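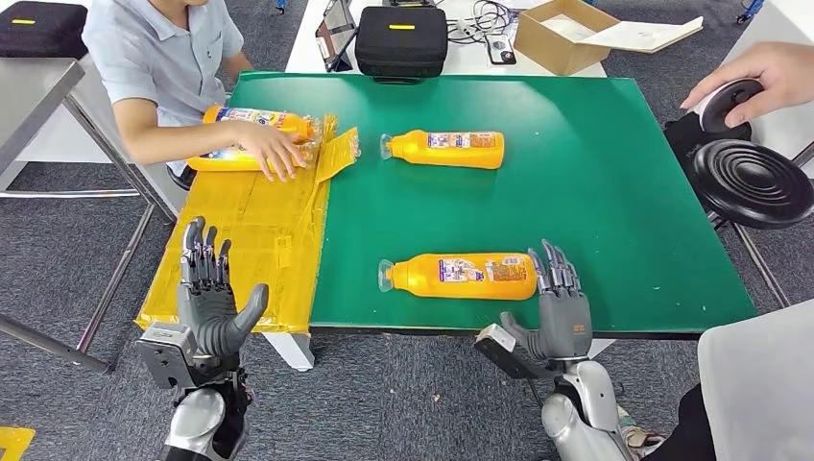
Can a machine do the dull jobs on a packing bench yet? Some of them, slowly, and only while the person who set up the bench is still within reach.

I have spent two years specifying bench equipment, and the claims I am sent nearly always concern the grasp. Grasping a rigid bottle is close to solved. A tapered plastic bottle lying on its side, on a flat matt surface with clear space round it, gives five fingers plenty to close on. The trouble starts with everything that touches the bottle. Crumpled film has no fixed shape. Clear plastic confuses depth sensing. Packing tape lifts at the flaps and catches whatever is slid across it. A new starter deals with all of this by feel and could not tell you how.

Zewditu Gebru, who ran the October trial at Sarora, asked suppliers for one number: how many items out of 1,000 needed a human hand. Huken quoted 20. I think that figure is respectable and still too high for an unattended shift, as each stoppage held the line for 60 seconds and someone had to be standing there to clear it. The wage was not saved. It was moved to a duller job.

The home is harder again. A kitchen worktop is rearranged daily by people who do not care where the machine expects the bottles to be - and should not have to.

My view is that buyers should stop asking for cycle times and ask for intervention rates, measured on their own packaging, with their own torn film and bad tape. Stakinora has agreed to publish on that basis. Orozco has not replied.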